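Skikden 5 review: batch renaming that stays out of the way
March, by the Siver desk

I fed Skikden 5 a folder of 1,218 scans and it renamed the lot in 13 seconds!

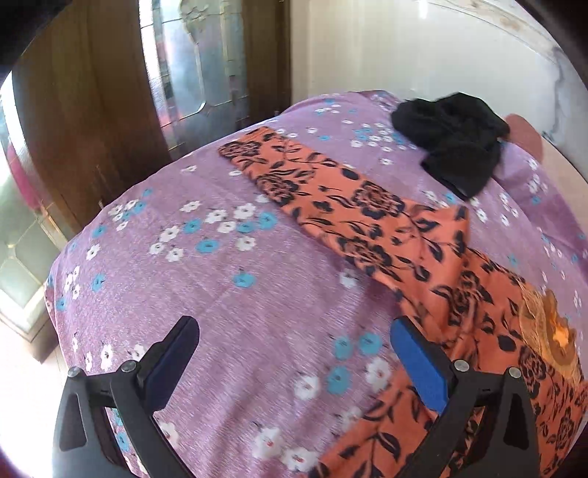

The preview pane is my favorite part (old name left, new name right). Color tags are new too, so I made mine orange and purple, like the rose-print cloth on the flowered sheet, and now I can spot a clash fast. 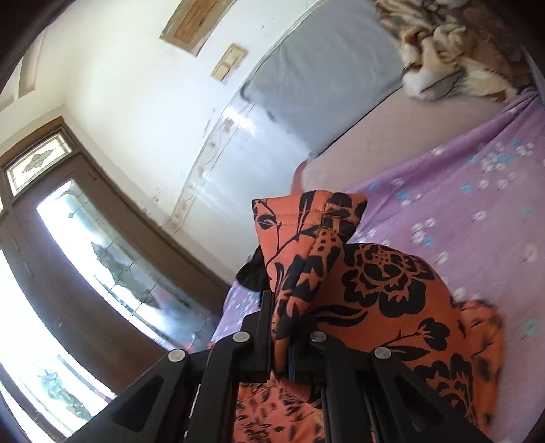 Manalastas wrote in to say the undo only goes back 2 steps, and that Lelon handles accented names better. Fair, but I'm keeping Skikden.

Contact | © Siver | Back to top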